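Gripper week at Vastirstead

So this page has been promised for ages and I've finally sat down to do it. We spent a good part of February swapping grippers on and off the one arm we have, arguing about them, and dropping things on a tablecloth. I said I'd put something up for the people who couldn't come along, and also for Eun-ji Noh, who did most of the wiring and then had to go home before the fun bit!

If you're new here, the short version: we had three grippers to try. The Stidis is the heavy linked two-finger one, the Myung is the slim parallel one that slides in and out like a drawer, and the Kamard is the soft one with the rubbery fingers (everyone wants a go of that one first, and I can't blame them). Same arm for all three, same table, same job, which was picking up coloured cubes and putting them in a basket. It sounds like a job for a toddler. I'd have backed the toddler on the first afternoon.

I started with the Stidis, mainly as it was already bolted on. My first worry was the width of the thing. With linked fingers the elbows swing out when you open up, so you need more room either side of the cube than you'd guess from looking at the tips. If a neighbour is sitting close by, you can give it a good shove without ever meaning to touch it. We lost most of a morning to this. I kept blaming the camera calibration, Branislav Hájek kept blaming my approach height, and we were both a bit right.

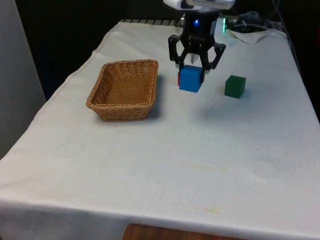
What fixed it in the end was opening the fingers only as far as the cube needed before coming down, instead of flinging them wide and hoping. I'd been lazy and left it on the default, fully open every time. Branislav changed one number in the script and suddenly we could work with cubes much closer together. He was very decent about it. I was less decent and went to make tea.

The other thing with this style of finger is that the tips travel in a bit of an arc as they close, so they end up slightly lower or higher than where they started depending on how wide you opened. On a hard table that's a nasty clunk. On a cloth you get some forgiveness, but you also get wrinkles, and a cube sitting on a wrinkle is a cube sitting at an angle. We did try taping the cloth down for one batch and I couldn't tell the difference in the results, so we stopped bothering.

Then there's the grip force, which I have opinions on. We ran everything at the lowest setting that would hold, then went up a notch if we had slips. The Stidis never needed the notch. The Myung did, twice, and the Kamard doesn't really work that way at all, it sort of hugs things and you take what you're given. Lovely on the odd shapes we tried later (a sponge, a satsuma, a rolled-up sock) but on a plain cube it would sometimes let the thing rotate on the way to the basket, and then it landed on a corner and bounced.

We did 500 picks with each of the first two and I was all set to do the same with the Kamard, but a finger started to split near the base and I didn't fancy wrecking it. So please don't go quoting my numbers for that one, I haven't got enough of them. Eun-ji reckons we should do 1000 each and be proper about it. She may be right but she isn't the one who has to sit there resetting cubes!

A few bits people have asked me since:

Swapping from one gripper to another took me six minutes once I'd got the hang of it, and far longer the first time, when I put the adaptor plate on upside down and couldn't work out why every pick was off to one side.

The controller is the same one we had last year. I did want to compare it with the newer one, but changing two things at once would have made a mess of the whole exercise, so that's its own job for another month.

Yes, I would buy the Stidis again. I'd want slimmer tips for it though, and I'm going to have a go at printing some. The Myung is the one I'd hand to a beginner, it's so predictable, you close it and the tips go exactly where you think they will. Branislav likes it best and has already tried to claim it for his own bench.

I've still got the scripts to tidy up and then they'll go in the shared folder, with the finger opening set sensibly this time. If anybody has a spare set of Kamard fingers going cheap, please drop me a line.

Page put up 3 March 2024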